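Looking after a two-armed bench cell: my odds and ends

Hands first, always. I wipe down every finger with a barely damp cloth before I switch anything on, and I go right into the creases by the thumb, where the grit collects. Ours is a Hekex cell and the manual says every 80 hours, but I do it each morning with my first cup of tea (well away from the table!).

Write the hour counter on a bit of masking tape whenever you grease a wrist. Mine says 2904 at the moment, so I know the next lot is due at 3000 and I needn't go hunting through the notebook.

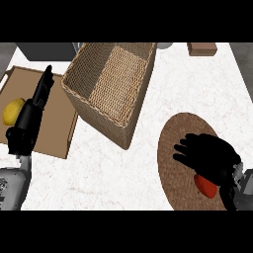

Setting out the table is the bit I fuss over most. I keep the same program in the simulator and try any new layout there before I shift a thing on the bench, which has saved me a good few bent fingertips. Give each arm its own patch and put whatever they share between the two, like the woven basket there, with the tray for the left hand and the round placemat for the right. Leave bare tabletop between them as well, more than you think you need. I was stingy with mine back in February and spent a whole afternoon re-doing the limits.

Cables next. Bellov sell lovely soft ties that you can undo with cold hands, and I use 11 of them, none pulled tight. If a cable squeaks when the elbow bends, it wants more slack!

Speed: after any repair I run at the lowest setting for ten minutes and just listen. A new bearing hums a bit, a badly seated one ticks.

Oh, and keep the old screws in a jam jar. You'll want one.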